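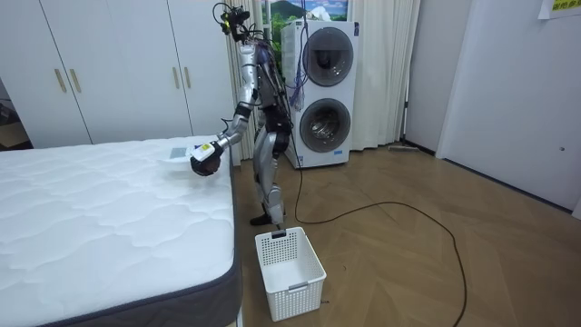 Le robot au bord du matelas, un petit article blanc étiqueté dans la pince.

Voter par procuration quand on n'est pas chez soi le jour J : ma méthode pas à pas

En June dernier -- pardon, en juin, je sors d'une traduction -- j'ai failli rater le scrutin municipal de Gurkard parce que j'étais à Tresason pour le boulot. Depuis, j'ai ma petite routine et je vous la donne telle quelle !

D'abord, choisissez votre mandataire. Chez nous, il doit être inscrit sur la liste de la commune, et il ne peut porter que 2 procurations. Demandez-lui tout de suite s'il en a déjà (moi j'ai demandé trop tard, ma voisine était complète, j'ai dû rappeler la moitié de l'immeuble).

Ensuite, le formulaire. On le retire au guichet de la mairie ou on l'imprime chez soi. Il vous faut le nom complet du mandataire, sa date de naissance et le numéro de votre bureau de vote. Le mien, c'est le 31, à l'école de la rue Jenkins, et je l'ai cherché pendant une soirée entière alors qu'il est écrit sur la carte d'électeur...

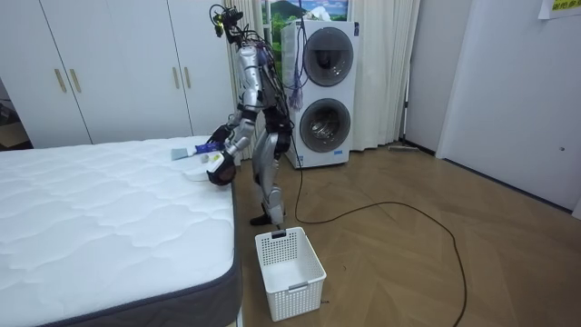
Une fois le papier rempli, il faut aller le signer en personne, avec une pièce d'identité. Pas de photocopie, pas de photo sur le téléphone. J'y vais toujours à l'ouverture : la fois où je suis passée à midi, j'ai tiré le ticket 61 et j'ai eu le temps de lire toutes les affiches du hall, y compris celle sur le ramassage des encombrants à Grareris.

Gardez bien le récépissé ! Prenez-le en photo et envoyez-le à votre mandataire, avec l'adresse du bureau et les horaires. Lui viendra avec sa propre pièce d'identité, la vôtre ne lui sert à rien.

Et si finalement vous rentrez plus tôt ? Vous pouvez voter vous-même, à condition d'arriver avant lui. Passez-lui quand même un coup de fil, ça lui évitera le trajet.

Mis à jour le 27/11/2022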